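Progress report to the Pillay Fund, 28 November 2019
Skiltska Dance Theater, winter production

We are past the halfway mark, and I'm so happy with how this is going! The full cast of the new ballet has been in the studio since the start of the month, and the first act can now be run from curtain to curtain without stopping. The second act is set as far as the harvest dance. Geum-ok Ha has reworked the big duet twice, and the new version is shorter, faster and much harder — the dancers love it. 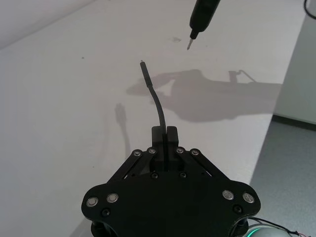
Your grant has paid for live music, and the difference is huge. We signed five players in place of the recorded score, and they have already joined us for 3 rehearsals. Tempos that used to feel fixed now breathe with the steps.

Ticket sales for the February run at the Hitport Playhouse opened early. Opening night has 72 seats left (the balcony, mostly), and the school matinee is full.
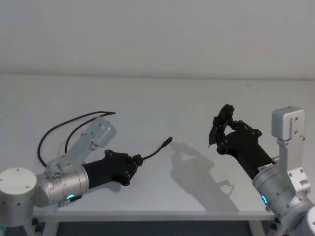

Costumes are the one item behind schedule. The fabric for the corps arrived in the wrong weight and went back, so fittings have moved to after the holidays. The budget line hasn't changed. We would like to shift the unspent travel money to an extra stage rehearsal with the orchestra, if you agree.

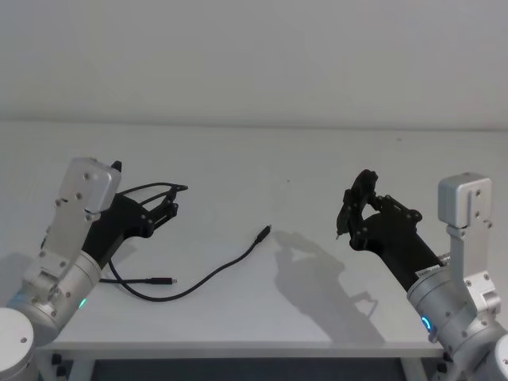
Mavis Lindgren writes that the extra rehearsal gets her vote, and asks whether the players could also stay for the matinee talk. I've put it to them and will include their answer in the next report.

Contact the company office | © 2019 Skiltska Dance Theater | Back to top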